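Kevar Road Marking Paint
Product page: Kuruc Surface Supply, Traffic and Yard Materials

Overview

Kevar is a single-component white marking paint for asphalt and concrete. It is intended for lane lines, edge lines, directional arrows and parking bays on local streets, service lanes and private yards where traffic is mostly light: scooters, motorcycles, cargo tricycles, passenger cars and delivery vans. It is not rated for highways or container yards.

The paint is supplied ready to use. It can be laid by airless sprayer, by roller or by brush through a stencil. Thinning is not required and voids the coverage figure given below.

Typical layout

A standard street layout uses a lane line, an edge line on the curb side and one directional arrow per lane at each entry. Arrows are drawn long in the direction of travel to remain readable from a low eye position. Stencils for straight, left and right arrows are sold separately under the Ulemis name.
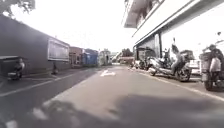 White lane line, lane arrow and curbside edge line on asphalt.

Technical data

Color: white, matte
Binder: acrylic, waterborne
Pack sizes: 2 gallons, 475 gallons (bulk tote)
Coats: 2 on new asphalt, 1 on sound existing markings
Coverage: 2,000 linear feet of 4-inch line per bulk order unit; see the order sheet for unit definitions
Recoat interval: 3 hours
Cleanup: water, before the paint sets

Surface preparation

Sweep the surface and remove loose aggregate. Oil spots must be degreased and rinsed, then left to dry fully. New asphalt must cure before marking; follow the paving contractor's minimum. Old markings that lift under a scraper must be removed. Chalk or string the line before application. Do not mark over sealed cracks until the sealant has skinned.

Concrete with a troweled finish should be etched or lightly ground. Curing compound residue prevents adhesion and must be taken off mechanically.

Narrow lanes and shared frontage

Lanes between a boundary wall and a building front leave little room for a sprayer cart. For these, Kuruc recommends the Brirkeo hand liner, which runs on two wheels and can be turned within its own length. Parked vehicles should be moved clear of the line on both sides before work starts. Where vehicles stand against the building, set the edge line out from the parking strip and mask any paving joint it crosses.
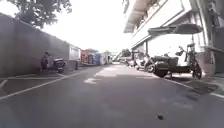 Narrow asphalt lane with a concrete wall on one side and parked vehicles along the building front.

Overhanging branches and awnings shade part of a lane for much of the day. Allow extra drying time in shaded sections and keep cones in place until the slowest section is dry to the touch.

Storage

Store upright and sealed, out of direct sun. Protect from freezing. Stir before use, including containers that have not been opened. Paint that has frozen must be discarded.

Ordering

Pails ship from stock. Bulk totes are filled to order and require a forklift at the delivery address. Orders for the Brirkeo hand liner and Ulemis stencils may be combined with paint on one shipment. Safety data sheets are included with each pallet and can be requested separately from the order desk.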